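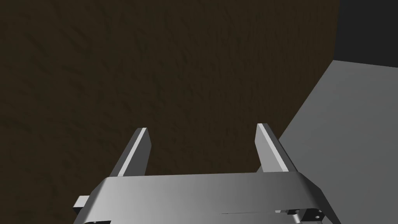

Why does my sourdough spread out flat when I take it out of the basket?

Home Questions Topics Tags Members Log in

Asked by Mio Murakami, December 2, 2022

I've been baking since March and my bread tastes great, but every loaf turns into a pancake the second I tip it onto the paper. It holds its shape fine in the basket! Then it just sort of sighs and goes sideways. I'm using the Barkine bread flour from the big store in Villanueva, 500 grams, with 375 of water, and 100 of starter. I leave it on the counter overnight, shape it in the morning, then 2 hours in the basket and into the oven. My kitchen is pretty warm because the boiler is right behind the wall. Is it my shaping? I've watched so many videos and my hands do not do what those hands do.

3 answers

Njoroge Mosoti
Overnight on the counter in a warm kitchen is your problem, I'd bet money on it. With that much starter the dough is done long before you wake up – mine would be soup. Try mixing in the morning on a day you're home and stop when it has grown by half or a bit more, with a domed top and some bubbles at the side of the bowl. Mine usually takes 8 hours on the counter in winter but yours will be faster, so start looking early. Then shape it, put it in the basket and stick the whole thing in the fridge overnight. Cold dough comes out stiff and you can score it without it running away from you. I've left one in there 36 hours and it was still fine, a little sour for my kids.
If you really need the overnight schedule, cut the starter way down, to a spoonful or so, and use cool water.

Lilian Magesa
Agree with the fridge part. Also that's a lot of water for a newer baker! I used 375 too because a recipe told me to and I fought it for months. Drop to 340 and get a few good loaves behind you, then creep back up if you want the big holes (I never bothered, the butter falls through). For shaping, go easy on the flour on the counter. The dough has to grab the counter a little when you drag it toward you, or the top never gets tight. And let it rest 20 minutes between the first rough round and the final shape – I skipped that forever and I could tell the difference the first time I did it.

Somkiat Wongsuwan
get a dutch oven. mine is a Dukov, was on sale. flat loaves come out less flat

Ask a question Related Help Contact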